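The Reading Room at Clundodach

The Clundodach Institute for Rest and Correspondence opens its doors at two in the afternoon. Applicants are received in the order of their letters. They are asked to leave their coats with the porter and to speak, if they must speak, in the direction of the window.

The patient in question had been admitted in January under the ordinary terms. She was to have a bed on the lake side, a desk, and the use of the reading room. In exchange she was to deliver one page each morning to the office of the Director, describing the event that had brought her. The page did not have to be accurate. It had to be signed.

For the first week she wrote about the ferry. She wrote that it had left Vunel in good weather, that her brother had stood at the rail, and that he had been wearing their father's gloves. The Director returned each page by the evening post with a single mark in the margin, placed beside the word "gloves."

She inquired at the office whether the mark indicated an error. The clerk informed her that the Institute did not correct its patients. The mark showed only where the Director had stopped reading.

She thought about this through supper, which was taken in silence, as the rules required. The next morning she left out the gloves. The page came back with the mark beside "brother."

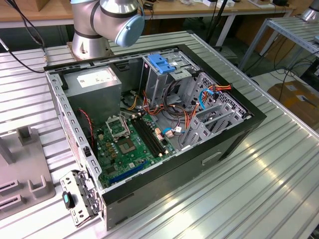 It should be recorded that the Institute had never lost a patient to discouragement. Its founder, a retired judge of the district court at Dimow, had held that grief was a form of testimony and should be heard under the same conditions. There was to be no prompting of the witness. There was to be a record. The record was kept in the reading room, in 327 bound volumes, and any patient could consult it after breakfast.

She began with the volumes nearest the door. They held the pages of a man who had written every day for two years about a horse. She read of the horse's color, its stable, and the price paid for it, and near the end of the second year she came upon a page that did not mention the horse at all. It described a kitchen in which a woman was peeling pears. There was no mark in the margin. There were no further pages.

That night the wind came off the lake and the shutters had to be tied. She lay awake and tried to recall the rail of the ferry, whether it had been painted, whether it had been cold to the touch. She found that she could describe it in any way she liked. She could give it to the witness in white or in green. What she could not do was place her own hand upon it.

In the morning she asked for a second sheet of paper. The clerk entered the request in the ledger and granted it.

She wrote that she had not gone to the landing. She had been in the house on Verstraete Street, on the upper floor, with the door locked, because of a quarrel over a sum of 65 crowns. Her brother had knocked. He had waited on the stairs for as long as it takes to smoke a cigarette — she had smelled the smoke — and then he had gone down to the boat alone. She had learned about the good weather from the newspaper.

She signed both sheets and carried them to the office herself. The Director's door, which was customarily shut, stood open by the width of a hand. She could hear a chair being moved and then the sound of paper being turned over, once, and laid flat.

The evening post arrived at six. There was an envelope for the lady in the next room, and one for the gentleman at the end of the hall. The porter went back down the stairs with his lamp, and she sat at the desk with her hands in her lap, listening to him go.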